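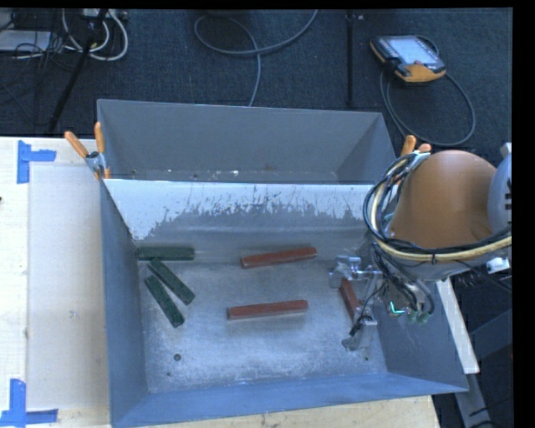
# Bins, blocks and offcuts: how I keep the bench clear

I've had a big grey metal bin on my workbench for years now, and of all the things I've bought, begged or dragged home for the workshop it's probably the one I'd replace first if it vanished. It has sloping sides and a divider across it, so there's a smaller bit at the back and a bigger bit at the front, and the floor of the front bit is scuffed to a silvery shine. I used to think I ought to paint it. I've given up on that idea, and I'll tell you why further down.

A few people asked after my last page on sharpening how I store the small stuff, the blocks and packers and bits that are too good to burn, so I've put down everything I do. Pinch whatever's useful.

## Get a bin with sloping sides

Straight-sided boxes are a pain. You end up scrabbling in the corners with your fingertips trying to get a grip on something flat, and it always slides back down. Sloping walls give your hand somewhere to go! You can push a block up against the slope, get a finger underneath and lift it out with one hand while the other one is busy holding your glue-up together.

If you're buying, look in places that sell off old factory or bakery kit before you pay shop prices. Lorne Gosselin got two out of a clearance at Drorkham and paid less for the pair than I did for a plastic crate. Check these before you hand over any money:

- Run a gloved finger along the top edges. A rolled or folded edge is fine, a raw one will have your knuckles.
- Set it on something flat and press each corner. A rocking bin will drive you mad.
- Look at the seams for rust, particularly low down where damp sits.
- Lift it. If you can't shift it empty, think hard about where it'll live.

## Use the divider properly

For ages I ignored mine and just chucked things in either side. Now the front is for whatever I'm using on the job in hand, and the back is for things waiting to go back on the shelf. When I finish for the day I empty the back and leave the front alone. It takes a couple of minutes, and I've stopped losing things under other things.

If your bin hasn't got a divider, you can make one from a bit of thin board. Cut a card template first, because sloping sides mean the divider has to be wider at the top than at the bottom, and measuring it with a ruler is a fiddle. Snip the card until it drops in snugly, draw round it, cut a shade oversize and plane it down. No screws needed if it's a decent fit, it'll wedge itself.

## Two colours, and stick to them

I keep my long narrow blocks in dark green and brick red, and the colours mean something. Green is one thickness, red is the other. I can reach in without my glasses on and come out with the right one, and that's worth an afternoon with a paintbrush.

I tried more colours once. I had yellow and blue and a sort of mauve left over from the spare room, and I could never remember which was which, so I was measuring every block anyway. Two is plenty for me. If you've really got to have a third size, leave it bare.

Some painting tips, all learned the slow way:

- Sand the corners off a touch before you paint. Sharp corners chip straight away.
- Thin coats, and leave them overnight. Blocks that feel dry will still stick to each other if you stack them.
- Stand them on nails tapped through a scrap board while they dry, so you can do nearly the whole block in one go.
- Matt or eggshell is better than gloss. Gloss gets slippy when your hands are dusty.
- Don't fuss over scuffs and specks. Dark green shows every speckle, and it makes no difference at all to how well the block works. I touch mine up in October when it's too miserable to do anything else.

And if you're using them as packers, remember that paint has thickness! Measure after painting and pencil the real size on one end.

## Don't overfill

I'd rather have a handful of blocks lying about loosely in a big bin than a full bin I have to dig through. Once they're heaped up you can't see what's at the bottom, and it's always the one you want. I don't line them up either. Florence Gauthier keeps hers in rows like a box of chocolates, and it looks lovely, but mine go in any old how, flat on the floor of the bin, and I can still see every one at a glance.

My rule is that if I can't see metal between the blocks, some of them go back on the shelf.

## Look after the bench underneath

My bench top is pale wood and it marks if you so much as look at it. A metal bin being shoved back and forth will leave dark streaks, and if there's any moisture about you can get a nasty grey-black stain that goes in deeper than you'd think.

Things that help:

1. Stick felt or thin cork under the corners. Felt slides nicely, cork stays put, so pick whichever suits how often you move it.
2. Sweep under the bin now and then. Grit trapped under metal is basically sandpaper.
3. Wipe up spilt tea straight away (yes, I know).
4. For streaks already there, try an ordinary pencil rubber first. Then very fine paper, with the grain, and a wipe of oil on the bare patch.

Zbigniew Kołodziej swears by a whole sheet of cork under his, cut to the size of the base. I tried it and kept finding shavings packed in round the edge, so I went back to pads.

## Cleaning the bin itself

Once it's empty, tip it on its side and brush everything towards the lowest wall. A cheap paintbrush gets into the seams far better than a dustpan brush does. For glue drips, a plastic scraper. For that greasy film you get from oily hands, warm water with a squirt of washing-up liquid, then dry it properly with an old towel and leave it tipped up to air. Pay attention to where the divider meets the floor, water loves to hide there.

As for painting the inside, I had a go at a smaller bin first, thank goodness. It looked smart for a fortnight and then every block I dropped in took a flake out of it, and the flakes ended up in my varnish. Bare metal just gets scuffed. I rub a smear of paste wax round it a couple of times a year, buff it off hard and leave it at that.

## Save your ears

The one thing I don't like about metal is the noise. Drop a block in from any height and it rings like a bell. You can put a bit of rubber matting in the bottom, and it does quieten things down, though it fills up with dust and you'll be forever taking it out to shake. A cheaper fix is to stick a couple of self-adhesive rubber pads to the *outside* of the walls, about halfway up. They take the ring off and never get in your way.

## What I don't put in it

No loose screws, they roll to the foot of the divider and hide under the blocks. No blades of any sort. No oily rags either, those get hung outside flat to dry before I bin them. And no pencils, though I found four in there this morning.

Next time I'll do the clamp rack, which I've rebuilt again after Wenceslao Orozco leaned on it.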